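February 20, 2026
Notebook, Kimutai Masanja
Open day, manipulation bench

Visitors from Drastex came in after lunch, plus a group Faith Kaijage had invited from Mrema. 25 people signed in. We split them into two groups so everyone could get near the table. Naomi ran the arms, I talked, Fotis Galanis watched the logs.

Task for the demo was the soda can and the two containers, light blue and pink. We kept it to that. Last open day we had too many objects out and spent most of the time resetting. Gripper speed was held at 20 percent for both groups.

Questions worth writing down:
- Does it know the can is empty or full? No. We set one grip force and leave it. Kipchumba wants to try a force check before the lift. Ask him for a draft.
- How many practice runs went into it? 400, of which we threw out 181 for bad camera sync.
- What happens if someone bumps the table? Told them the arm stops above a set load.
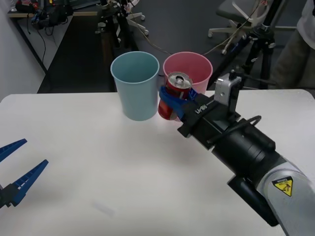
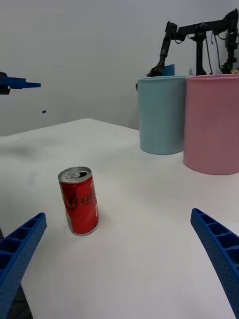

Blue fingers, red can, white table, with the light blue and pink containers.

The second group asked more about the fingers than about the software. Handed the spare pair around. One came back with the end screw missing, so check the drawer before the next session.

Glare from the ceiling lights on the can is still a problem for the wrist view. Fotis thinks a lower exposure will do it. I would try moving the table first.

To do:
Order finger screws from Graltodel.
Send Drastex the slides, without the cost page.
Wipe down the tabletop.
Faith to ask Mrema if they want a longer visit.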